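Notebook, Poirier line
September, entry begun 9:40 a.m.

Picking up from the last entry. The open question is still whether the Etienne Poirier buried at Bristatthorpe is the same man as the Stephen Poirier who leased the mill cottage at Etgate. Marlene Boychuk thinks yes. I had him down as two men, probably cousins, and have not changed the chart yet.

Worked through the Bristatthorpe burial register again from the film copy. Entry 752 reads "Stephen Porrier, miller, aged 61." The surname has a double r and the clerk's hand changes two lines above it. The earlier clerk writes "Poirier" consistently. The new one spells by ear: he also has "Bauchamp" for a family who sign as Beauchamp in the marriage book. I am treating the spelling as no evidence either way.

Age at burial gives a birth year of 1788 or 1789. The Etgate baptism for Etienne is entered in March 1789, no birth date, parents Jean and Marguerite. That fits. The cousin's baptism has not been found, and the only source for the cousin at all is the typed family memoir, which has been wrong on three marriages so far.

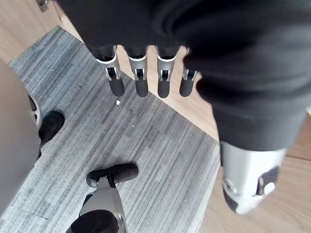 Black cloth, and the four fingers under its lower edge.

Lease book, Etgate estate. The cottage rent is entered under Stephen from 1815 and stops at the half-year before the burial. The widow's name does not appear afterward, and the next tenant is a Harker. If the widow moved in with a married daughter she should turn up in the 1851 census under the daughter's household. Searched Bristatthorpe and Etgate, both spellings, no result. Next: try Porter and Perrier.

Transcription index stands at 3,060 names. Matěj Kubíček ran the duplicate check overnight and returned 32 pairs to look at by eye. Most are father and son with the same forename. Two need attention:

Jean Poirier, witness 1811, and John Poyer, witness 1812. Same mark beside both, a cross with a short bar at the foot. Merged, with a note.
Marguerite Poirier, buried 1822, and Margaret Perrier, buried 1824. Left separate. The ages differ by nine years and the second is entered as a spinster.

Correction to the previous entry: I gave the film reel for the marriage book as reel 4. It is reel 2. The page references are right.

Marlene's argument, for the record: the 1815 lease is signed "Et. Poirier" although the body of the document says Stephen. I had only seen the abstract, which drops the signature. If the original reads as she says, the identification is close to settled and the cousin goes into the doubtful file. She is requesting a copy of the page.

To do:
Copy of lease signature (Marlene)
1851 census, Porter and Perrier
Re-read burials 740 to 760 for the change of clerk
Ask Matěj to add Poyer to the variant table

Stopped 4:15 p.m. Chart unchanged.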